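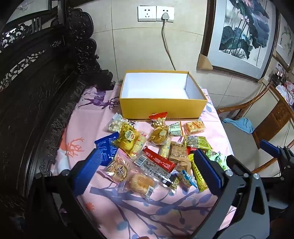
Thread: Lokaletti handheld gripper kit, worth it for mixed small packages?
Board: Hardware > End effectors and teleop > Reviews and buying advice

kbaxter_ctl
Joined: July
Posts: 2

Has anyone here run the Lokaletti two-finger handheld kit for more than a few weeks? I have one on trial and have to decide whether to keep it before the return window closes. The job is packing individually wrapped snacks from a pile into an open box on a tabletop. The picture at the top is the setup: yellow box with a white interior at the back, heap in front, fingers open.

Points so far.

Reach is fine. The pads open wide enough for anything in that pile, including the bread roll in its bag.

The ridged blue pads hold stiff wrappers well. Slick film is where I have doubts. With a puffed bag the ridges bear on film and air, and the contents shift after closing.

The stick packets are the other problem. Lying flat, they leave very little for the pads to get under. I can pinch one by the crimped end, but then it swings.

The quote for a full kit is 2,000 before shipping. Draltthorpe sells a plain-pad version for 1,704. I can't tell from either spec sheet what the difference buys me.

Kenna

---

semple_g
Moderator

Moved from General. Please put the price and vendor in the first post when asking for buying advice. You did, thank you.

Which firmware is on the logger? The one it shipped with drops the finger width channel when the battery gets low, and you won't notice until you replay.

---

ecairns

I've used both. The difference is the pads and the frame. The Draltthorpe frame flexes under side load, so the recorded width and the real width drift apart when you pinch off center. With stick packets you are always pinching off center.

Flat pads do better on film, though. If most of your items are bags, I would take the cheaper one and accept the flex.

---

istrachan

Disagree with ecairns on film. Flat pads were better for me only while they were clean. Flour or sugar dust on the outside of the bags and they start to slide, and then you are wiping them every few minutes. Ridges give the dust somewhere to go.

For the OP: close slower. The trigger curve is steep at the end and most people overshoot. On a puffed bag, stop when the film goes tight and wait a moment before lifting. That cured most of my drops.

---

ecairns

How dusty is your product? Mine comes out of a sealed carton and I wipe the pads once a shift. I don't think your case carries over to hers.

---

istrachan

Bakery line, so yes, dusty. Fair point. I still wouldn't pick a frame that flexes for anything narrow.

---

kbaxter_ctl

Firmware is the shipped one. I'll update before the next session.

On the mix: it is not mostly bags. The pile in the picture is typical. There are stick wrappers, a flat orange package of crackers, a clear round package of flat biscuits, small packets, and a few clear bags. Items overlap, which is half the difficulty. When I take the red stick from the middle I tend to drag whatever is touching it.

No dust to speak of.

---

carnegie_ish

Two things I haven't seen mentioned.

First, the tablecloth. A thin cloth bunches when a fingertip touches down, and you get a small ridge that moves the next item. Tape the edges or put a rubber mat under it. I would keep the busy print if you're training on the wrist view, it makes for a harder and more useful background.

Second, check the bolts where the finger arm meets the frame. Mine worked loose in the first month. Threadlocker fixed it, but Moncrieff (the reseller here) told me that voids the pad warranty. I have no idea why a bolt affects the pads. Ask in writing before you do it.

---

semple_g
Moderator

The warranty clause covers any adhesive on the finger assembly. It is badly worded. Buying direct from Lokaletti you get the newer terms, which allow threadlocker.

---

ecairns

Given that mix I'll change my answer. Too many narrow items for the flexible frame. Keep the Lokaletti and buy a set of flat pads for it. Astusness makes a pair that fits without drilling. You do need to redo the zero width after swapping, or every grasp reads too wide.

---

kbaxter_ctl

Is the zero procedure the same with third-party pads? The manual says to close fully and hold, but I assume that relies on the stock pad thickness.

---

ecairns

Same procedure. Close fully, hold until the light goes steady, save. Thickness doesn't matter because zero is wherever the pads meet. Do it again once the new pads have bedded in.

---

istrachan

For the dragging: take the top items first even if they are the awkward ones, and lift straight up before moving toward the box. Going forward and up in one motion is what pulls the neighbors along.

---

kbaxter_ctl

Thanks. Flat pads ordered, and I've asked Lokaletti about the direct warranty terms. Will post drop counts for both pad types when I have them.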